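Mivau worktop arm - kitchen trial unit

Status: on loan only, not for sale
Reach: 900 mm
Rated load: 3 kg
Warm-up before first use: 30 minutes
Loan fee: 385 per month, fitting extra

Mivau is a single arm meant for light jobs on a kitchen worktop: passing, fetching, putting back. The makers at Cultach call it "chore-ready". We would not go that far. A worktop with two toasters' worth of kit on it is a hard place to work, and a person still has to stand by the stop button. It has no business near knives or boiling water.
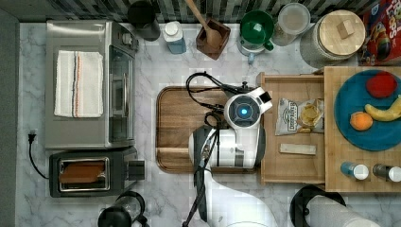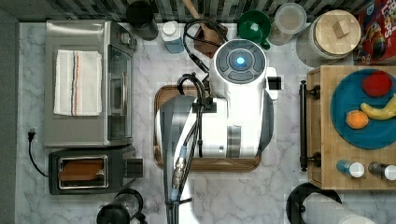 Idness Home Equipment Loans - Kitchen and Domestic Section

Toast, fruit, a cereal box, a towel folded on the oven: ordinary stuff, and all of it awkward for a machine. The arm takes up a fair bit of the worktop too, and the cables need room of their own. Measure before you book.

What it can't do yet: wipe down, open packets, or cope when somebody moves the plate. The older Ngau model had the same faults and was slower - so there is progress, but if you want the washing-up done, buy a dishwasher.

Loans run from April. Bring back all cables and the printed guide.

Page last checked August 12, 2018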